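Home money safety checklist, October round 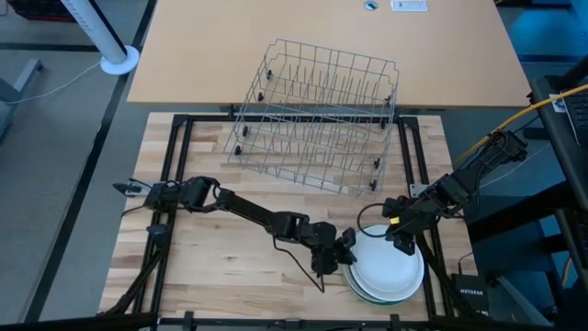
*Wire rack and plates, one white on top of a green one.*

Work through it with your statements open. Mark each line OK, Fix or N/A and put a comment if it isn't OK. Allow 60 minutes the first time. Comments shown are from our own household.

## 1. Accounts and cards

- [x] Every current and savings account listed in one place. **OK**
- [x] Unused accounts closed. **Fix.** Old Plotden saver still open with a balance of £7. Closing form requested.
- [x] Overdraft limit known and written down. **OK**
- [ ] Cards checked for expiry date. **Fix.** Joint card runs out before the car insurance renews, so the insurer needs the new number.
- [x] Card PINs not kept in purse, wallet or phone notes. **OK**

## 2. Passwords and access

- [x] Bank login has its own password, used nowhere else. **OK**
- [ ] Two-step login turned on for email and bank. **Fix.** Bank done, email not. Do the email first next time, as the bank resets go there.
- [x] Bank holds the right mobile number and address. **OK**
- [x] Someone else in the house knows where the account list is. **OK.** In the blue folder with the wills.

## 3. Regular payments

- [x] All direct debits matched to something we still use. **Fix.** Gekemero film subscription still going out. Cancelled online, confirmation saved.
- [x] Standing orders have the right amount and end date. **OK**
- [x] Annual renewals written on the calendar. **OK.** Boiler cover with Nikolovski added, 20 days' notice needed to leave.
- [x] Free trials with an end date noted. **N/A**

## 4. Emergency money

- [ ] Three months of basic bills set aside. **Fix.** We have 2 months. Transfer goes up after the council tax break in February.
- [x] Emergency money can be reached without a penalty. **OK**
- [x] Small amount of cash at home. **OK.** Topped up to £60.

## 5. Insurance

- [x] Contents cover matches what we own. **OK.** Bikes were missing from the Stilitz policy, now added and the new schedule is in the folder.
- [ ] Excess on each policy could be paid tomorrow. **Fix.** Car yes, contents yes, pet no.
- [x] Life cover names the right person. **OK**

## 6. Paperwork

- [x] Payslips and tax letters filed by year. **OK**
- [ ] Old statements shredded. **Fix.** One box left under the stairs.
- [x] Receipts kept for anything under guarantee. **OK.** The washing machine one is fading, so it has been copied.

## Carried over to next round

Email two-step login, card number for the car insurer, pet excess, emergency fund, shredding. Plotden closure to be checked once the letter comes.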